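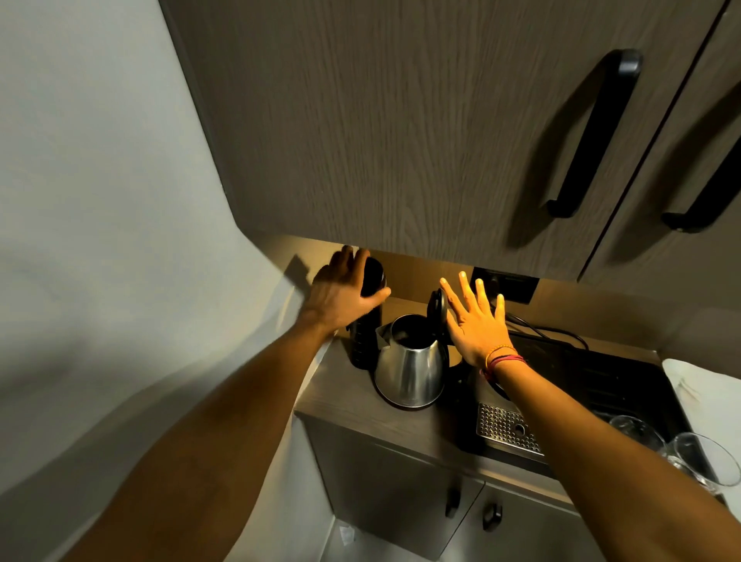 An open kettle on a kitchenette counter, with the coffee machine to its right and the outlet panel behind.

The small counter with a kettle on it is the most used and least designed part of a rented studio. Floor plans show it as a rectangle labeled "tea point" or not labeled at all. I have fitted out and inspected these counters for long enough to hold a firm opinion: the kettle should set the dimensions, and everything else should be arranged afterward.

Current practice runs the other way. The upper cabinet is ordered first, in a standard height, and hung to line up with whatever stands next to it. The counter goes underneath. The appliances arrive last, chosen by a different person from a different catalog. At Pestusham, where I reviewed 28 units in September, the cabinet drawings were complete before anyone had asked how tall the kettle would be with its lid up.

A hinged lid needs clearance above the body, and so does the hand that opens it. Steam needs more. A kettle boiled directly under a cabinet sends its vapor into the bottom edge of the doors, and wood-grain finishes fail first at that edge.

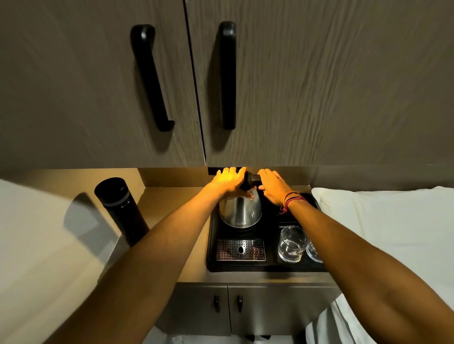
Jiahui Guo
Opinion | Interiors and Fittings

The second dimension is depth. A kettle has to be reached with both hands, one for the body and one for the lid, and both forearms pass under the cabinet to get there. If the kettle stands on a tray, the tray should come forward until its front edge is near the front edge of the counter. Most are pushed back toward the wall because they look tidier in that position. I would accept the less tidy position every time.

The third is the cord. An outlet on the back wall is correct, but it is often placed directly behind the appliances, so the slack collects on the counter and the plug cannot be pulled without moving something. Placing the outlet 300 mm to one side costs nothing at the drawing stage. After the backsplash is fitted it costs a day.

Lighting under the cabinet is the one item I rarely have to argue for. Warm light is pleasant, and it lets a guest check the water level and see scale inside the kettle. Dekport left it out of its cheaper units and had to add it later, at 664 per room.

Glasses should stand on the side away from the spout. Coffee machines should have their own width and should not borrow from the kettle's. Where there is room for only one appliance, I would keep the kettle, a view the Peng team disputes on the grounds that guests ask for coffee. Guests ask for both. The kettle makes tea, instant coffee, soup and oatmeal.

The check I use on site takes 2 minutes. Open the lid, lift the kettle, fill it, set it down, close the lid, and note each time a knuckle touches the cabinet. Lernotov now does this with a cardboard cabinet taped to the wall before placing the order, and I would like to see it written into the handover sheet elsewhere.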